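Ticket 317
Site: Plorcombe
Queue: Prevgate packing support
Opened: January 8, 2024
Status: Open, waiting on site
Subject: Right hand lets go late over basket

Reported by site
Right hand picks fruit fine, then hangs on over the basket for 9 seconds before it opens. Left hand not affected. Packers are standing waiting for the basket to come free.

Support, first reply
Thanks for such a clear report! Please check that the hamper profile is loaded and not the old tray one. The tray profile waits for a weight reading that a lined basket never gives.

Site
Tray profile was loaded. Somebody picked it at shift change, the two names sit next to each other in the list. Switched over, wait is down to 2 seconds. Massive difference, the bench is cheering.

Support
Lovely result. We have asked Asante to rename the profiles so they can't be mixed up. Two seconds is still longer than we'd like, so please run oranges only and send the hand log.

Site
Log attached. While we're here, the packers wanted this passed on: since the arms took over the loose fruit, they do the ribbons, the cards and the final check, and they swap jobs every hour. Sore wrists used to be the main grumble at Plorcombe and we hardly hear it now. They'd also like a say in the order things get picked. Can they have that?

Support
Yes, and what a good idea. Order editing is switched on for the bench login.
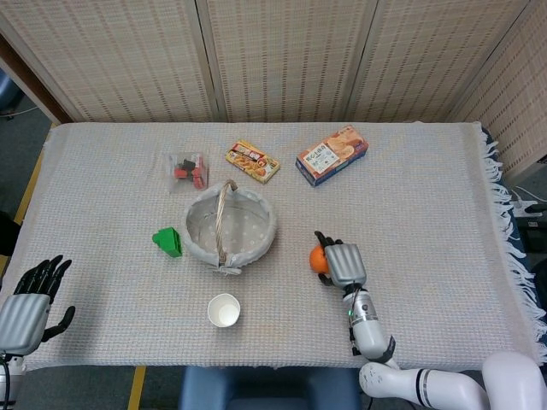
Reading time: 2 min

Grip on the orange is closed and the fruit is held just above the cloth, with the basket handle running front to back. Please keep the handle that way round for every run, as the release path comes in from the side.

Next steps
Site: repeat with the boxed biscuits, then send the log.
Support: compare with the Cellholm bench, same hand software, log limit set to 1000 lines.
Release timing fix is planned for March.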